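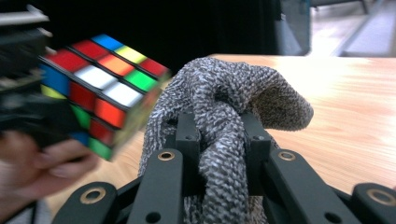 4.2 Segmenting demonstrations by contact

The recorder logs one long stream and leaves the cutting to us. Our first segmenter split episodes wherever the jaw width stopped changing, a rule that worked very well on rigid objects and fell apart the first time it met cloth. Fabric keeps giving under the jaws long after the operator thinks the grasp is done, and the segmenter dutifully filed each small sag as a new skill. By the end of December our policy had a large vocabulary of skills, most of them squeezing.

The current version, built on the Honix time-sync layer, combines jaw width with tool velocity and needs both to settle before it places a boundary. It also merges any two segments that share a grasp. Butkienė's earlier variant used three signals. The third was motor current, which a hand-held tool does not have, and we dropped it with little regret.

Figure 3 shows the setup used for the cube and cloth recordings, with the dotted marker plates mounted on the gripper.
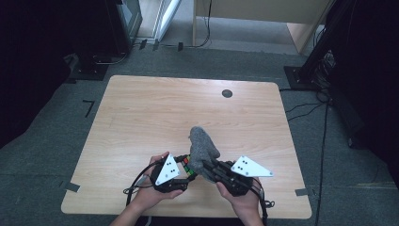
Figure 3. Hand-held gripper over the table, with a knitted glove between the jaws and a puzzle cube beside it.

What happens when the tracker loses the marker plates in the middle of a grasp?
The segmenter holds the last good pose for two seconds, then closes the segment and flags it for review. Jankauskaitė reviewed the flagged segments and has asked that the default be made shorter.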